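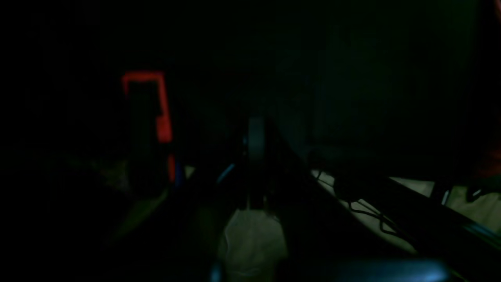
Wrist cam, after the lights went. Red outline left of center, gripper in the middle, cables on the beige at right.

**May 21, 2019. Lesness cell, lights-out fault**

The overnight run stopped at cycle 162 of 600. I had told Nicanor Godoy it would be done by breakfast, so that's the first thing I got wrong.

What the log says, in order:

- cycle 161 fine
- room lights drop out on the building timer
- cycle 162, vision returns "target found", confidence high
- arm moves to the found target, stops 10 cm short on the force limit
- controller waits for a human, politely, until morning

The force limit did its job. The vision did not. With the room dark the detector had very little to look at except one bright red rectangle with a step in its right side, and our target marker is (my choice, my fault) a red rectangle. The black middle didn't bother it. I had it matching on edges and hue, and the edges were lovely.

Checked the exposure settings next. Auto gain was off, which I did in October to get rid of flicker and wrote down on a sticky note that now lives somewhere else. With gain fixed, most of the image comes out black with a bit of green in it, and whatever glows wins. Turned gain back on with the lights off, and now it finds the red thing *and* a lot of noise. Not keen on either.

The part I like least: the Hundov supervisor has a "scene too dark" check. It averages brightness over the whole image and I had set the threshold low enough that over 10 percent of last week's dark test images pass. So the check was on, green, and decorative.

Also, the cables. They loop across the beige surface beyond the rail and I can't tell from a wrist view how much slack the arm has on that side. Nothing snagged according to the torque trace. I would still like them tied down before anything moves unattended again.

Done today:

- raised the dark threshold, reran the saved images, all the bad ones now rejected
- low light is now a stop, was a warning
- lights taken off the timer (Vultach panel, second breaker, the label is wrong)
- limit switch and e-stop tested by hand, both fine

Still open:

- new marker, any color but red. Rantala had a checkered one, ask for the print file
- cable ties and a proper strain relief
- restart from cycle 162 or from zero? N.G. says zero. I was hoping he wouldn't.

No overnight runs until the first two are crossed off.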